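3.2 Streaks and other marks on flat surfaces

The survey covered 335 horizontal surfaces in homes and small workplaces in Teton and Ondusmont. Each was visited several times between October and December, which gave 3,039 surface records. A record holds the color of the surface, its finish, what it was being used for that day, and the marks found on it. Marks were sorted into spots, rings, scratches, and streaks. The first three follow the definitions in Sönmez and were easy to apply. Streaks caused most of the disagreement between raters.

We call a mark a streak when it is longer than it is wide and has no clear edge on at least one side. The definition says nothing about the cause. A streak can be left by a cloth, by something dragged across the top, or by the finish itself, and a rater looking from one position often cannot tell which. Moataz Morsy coded a first set of 200 records by cause and then repeated the set a month later. His two rounds matched well for rings and scratches and poorly for streaks, so cause was dropped from the coding sheet and only direction and extent were kept.

Color made a difference. On white tops, raters mostly noted spots and rings. On dark tops they noted scratches, along with dust that had to be coded separately. Gray tops fell between the two, and they were where raters most often wrote "streaked all over" in the comment field instead of marking single streaks. We added a code for this, general streaking, and went back through the earlier gray records to apply it. Figure 2 shows a gray surface of the type that received the new code. 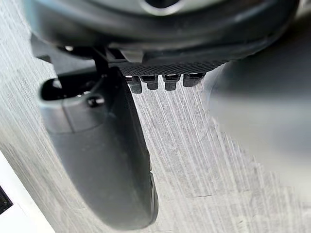 Figure 2. Flat gray surface coded as general streaking.

General streaking is recorded once per surface and is left out of the mark counts in the next section. Owners rarely mentioned it. When asked whether the top was clean, most answered by pointing to spots or crumbs, and several said they had stopped seeing the streaks. The Vamik checklist, which we used for the owner interviews, has no item for streaks, and we did not add one partway through the study.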